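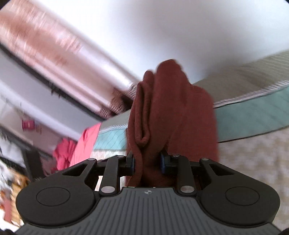 Will the old Skarkorel maps keep working after the switch in February?

Only if you exported them as flat pictures. Anything with clickable regions, zoom or pop-up labels stops loading when the old viewer is turned off, and the replacement has to be bought separately.

That is the short version of a notice Skarkorel sent to customers of its web map line, which has been sold to schools, travel sites and small county offices for years. The company calls the move a "fresh start for interactive maps." Customers who paid for the old product may choose other words.

The new line is called Kevelach. It draws its maps in the browser with ordinary vector graphics, needs no plug-in, and according to the notice loads faster on phones. Skarkorel says it will launch with 116 maps, including every US state and most of Europe. The old catalog had more than that, and the notice does not say which maps were left behind. A spokesperson would say only that "less popular regions" will follow when there is demand. Asked how demand would be measured, the company pointed to a feedback form.

Pricing is where things get murky. A single map in the new line costs $73, against $42 for the same map in the old one. Existing customers get a discount code, but the code covers one map per account, no matter how many they bought. It also can't be used on the US county map, the one many local offices rely on.

Xinyi Feng runs a small web shop that looks after sites for several visitor bureaus, and she has been moving clients off the old viewer since last fall. She isn't sold on the new one yet.

"The demo looks nice, and demos always look nice," she said. "I put in one of my clients' real files, with long place names and a lot of pins, and the labels ran over each other. I reported it. I got a thank-you email."

Feng also doubts the claim that old map files will convert "in a single step." In her tests the borders and fill colors came through, but link targets had to be typed in again by hand, and custom fonts were dropped without a warning. For a state map with a link on every county, that is a long afternoon. Skarkorel says font support is planned, with no date given.

The company did answer one worry clearly. Maps that were saved as plain image files will be left alone, and customers may keep using them on their sites and in print under the license they already have. The license for the new line is a different story. It is tied to one domain, and a test site counts as a second domain unless it sits on the same address. The old license had no such rule, or at least the copy that Feng keeps on file doesn't mention one.

There are other places to go. Sukham, a smaller rival, has put up a page aimed squarely at Skarkorel's customers, offering free conversion of old files through the spring. The offer deserves a careful read as well. Converted maps are hosted on Sukham's own servers, and the page says very little about what happens to them if a customer stops paying. Free conversion into somebody else's hosting plan isn't quite free.

A third option, Hellström, sells its map script outright, with no subscription. It comes with 2 base maps, a world map and a US map, and everything else has to be drawn or bought elsewhere. That may suit people who are comfortable editing vector files. It won't help a front-office employee who was handed the town website along with the phones.

Skarkorel insists that the switch can't wait. Its notice says the old viewer depends on code that browsers are dropping, and that part is hard to argue with. Visitors on newer browsers already see a gray box where some of the maps should be. What the notice leaves out is why the replacement was announced so close to the cutoff — the company has known about the browser changes as long as everyone else in the business has.

Customers who want to keep anything from the old system should log in and download their source files before the end of January. The download link is under "Billing," oddly enough, and not under "My Maps." Files are delivered as one archive per map. Support staff told Feng that the archives will be kept for a while after the cutoff, but they would not put a length of time in writing.

Skarkorel did not respond to a question about refunds for maps bought in the last few months. The old line was still on sale on its site this morning, at full price, with no mention of the February shutdown on the order page.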